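Sema 401 Flat Drying Rack for Knitwear
Manufacturer: Skoncombe
Part number: 401

The Sema 401 is a folding rack for drying jumpers, cardigans and other knitted items flat. Wet wool is heavy and will stretch under its own weight if it is hung from a line or peg. A flat mesh shelf carries the whole garment and lets air reach both faces. The rack has four shelves, each 900 mm wide, on a steel tube frame. Shelves can be lifted out one at a time where more height is needed for thick knits.

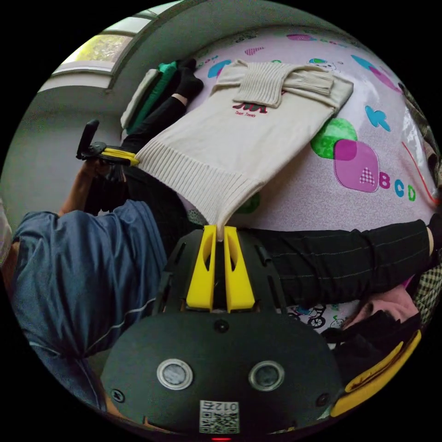

Can a garment go on the rack straight from the wash?
It should be rolled in a dry towel and pressed first. The mesh will hold a soaked jumper, but it will drip onto the shelves underneath and take much longer to dry.

Specification
Shelves: four, removable
Shelf width: 900 mm
Gap between mesh and side rail: 34 mm
Frame: steel tube, powder coated
Mesh: Pärn polyester, white
Feet: rubber, non-marking
Fixings: cross-head screws, supplied

Shaping and drying
Lay the garment with the front facing up. Ease the body to its finished width before moving on to the sleeves, then fold the sleeves in if they overhang the shelf. Hems and cuffs in rib should be pushed together by hand, as rib that dries in an opened position tends to stay open. Turn the garment once when the upper face feels dry. Keep the rack away from radiators and direct sun.

The mesh is washable at 30 degrees and should be refitted while damp - it tightens slightly as it dries.
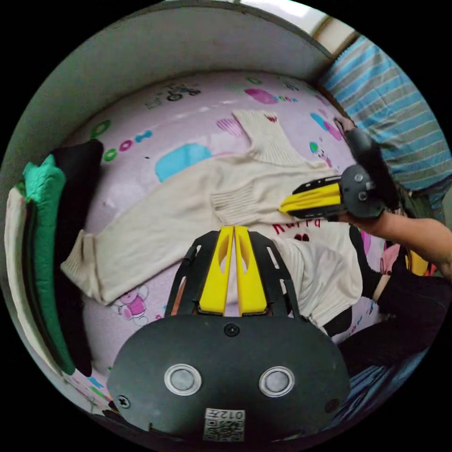

End caps for the Sema 401 are moulded in nylon and push into the open tube at each corner. They are stocked in grey and yellow. The yellow belongs to the same family as the two fingers pointing upward in the photo, though screens differ and an exact match should not be expected. Caps are sold in bags of four and fit all Sema racks with round tube. They do not fit the older square-tube model.

Assembly
The frame is packed flat with the side rails already joined. Open the legs until both stays lock, fit the lowest shelf first and work upwards. Do not fully tighten the screws until all four shelves are in place. A cross-head screwdriver is required and is not included.

Delivery and spares
Racks are sent from the Stirkivstead warehouse. Orders received before 2 pm leave the same day. Replacement mesh, feet and end caps are held in stock. The new wall-mounted version is due in September.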